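Can a Robot Tidy Up Yet? A Small Shop Gives It a Try

The dream of a machine that picks up after you has been around for ages, and this January it feels closer than ever. At Wonis, a five-person workshop above a bike store, the job of the moment is wonderfully dull: pick up a small thing, move it over a basket, let go.

Anyone with kids does that 200 times a day without thinking. For a two-armed robot it means finding the object, closing on it gently and knowing where the rim is – all of it tougher than it sounds!
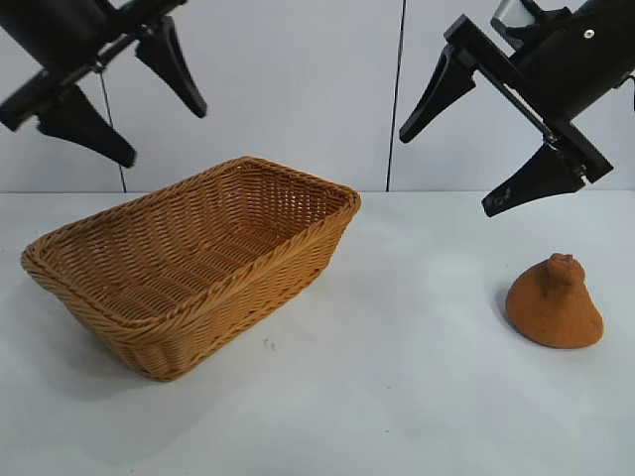
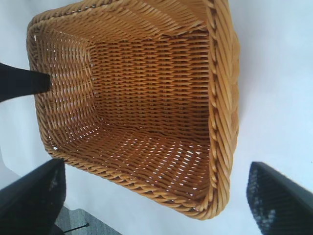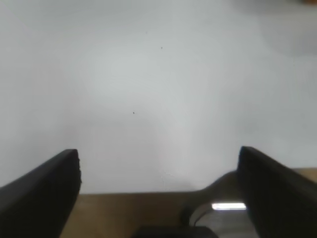
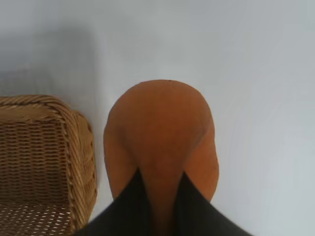
"People want to see laundry and dishes, and I get it," said Anikó Fodor, who leads the project. "But if you can't put one thing in one basket, you're not ready for a sink full of plates."

Her teammate Lukian Stelmakh is in charge of the grip. Squeeze too hard and soft things get crushed, he said, and a light touch means things end up on the floor. He would like the same settings to work for a sponge, a toy and a bar of soap, and he thinks that's the real test for any home helper.

So are they ready for your living room? Not quite. Fodor figures simple sorting in stores and stockrooms will come first, where the shelves stay put and there's no dog underfoot. A gift shop called Desten has already asked about restocking small items after closing, and the team plans a trial run there on a single table.

Homes are messier, with rugs, bad light and chairs that move every day. Still, it's hard to come away from an afternoon at Wonis without rooting for the thing. The next chore on the list is pairing socks, and Stelmakh has already brought in a bag of his own.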